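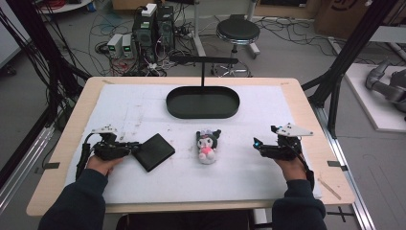 Kuromi, tray, little black square. Saturday morning.

OK quick one, I have 34 things to do before lunch and writing this isn't one of them.

So I've been trying to thin out the small stuff. Not the big stuff, the big stuff I can't face. Small stuff = plushies, keyrings, the trinkets that live on top of other trinkets. Min started it by asking me on the phone what I was planning to do with "the shelf". Didn't say which shelf. Didn't need to.

Rules I set myself:

One thing on the table at a time. If I put out more than one I start arranging them and then it's a display and I've lost an hour.

Whatever is staying goes with the tray. The oval one, from the market in Goldale, paid too much for it, love it. It's got a raised rim so nothing rolls off. Spent a silly amount of time last weekend deciding if it's green or black. In the evening it's black. I'm going with dark.

Everything else goes in the bag for Periklis Karras, who is driving to Trasolton in May and has a cousin with three kids. He says he'll take anything except puzzles. Fair.

Kuromi was the first real problem. Black hood, pointy ears, bow, pink patch on the belly. Small enough to stand in the middle of the white foam sheet and look like she's about to give a speech. I don't even watch the show! I think I bought her waiting for a train, or she was a present and I've made up the train. Either way she's been leaning on my books for ages and she has gathered dust like you wouldn't beleive.

Went over her with the lint roller. Ten passes. Then did the ears by hand, then under the chin.

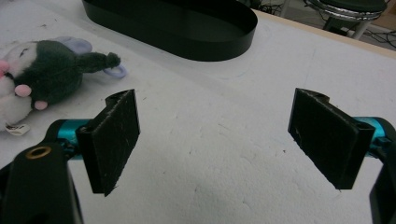
The tags are the other thing. I never cut them off. My sister cuts every tag the minute she's through the door and says I'm keeping them for the resale, like I've ever resold anything in my life. I just like a tag. There's a loop too, on some of them, for hanging off a bag, and I never hang them off a bag either. Worried about puddles.

Meanwhile, the foam. I put the big white sheet down so I wouldn't scratch the table, good idea, works great, but it shows every single mark. Gray smudges, brown smudges, specks. Tried a damp cloth. Tried the pink eraser from the kitchen drawer, which was a bit better and left pink crumbs everywhere. If anyone has a trick for scuffed foam please leave it in the comments, I have another whole sheet from Drotemen still in its wrapper and I'm scared to open it.

Also got the 1316 unread emails down to... 1316. Moving on.

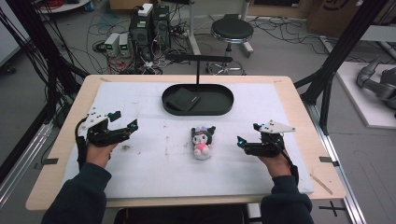 Decision made by the time the coffee was gone: she stays. On the shelf, with the tray in front of her. The flat black square can stay too, I like it in the tray, it makes the tray look like it has a job.

Bag for Periklis so far: two bears, a frog, a penguin with one eye, and a thing that might be a potato. Still to do: keyrings, the drawer under the keyrings, and the box Min dosen't know about. Probably tomorrow. Need to eat something first.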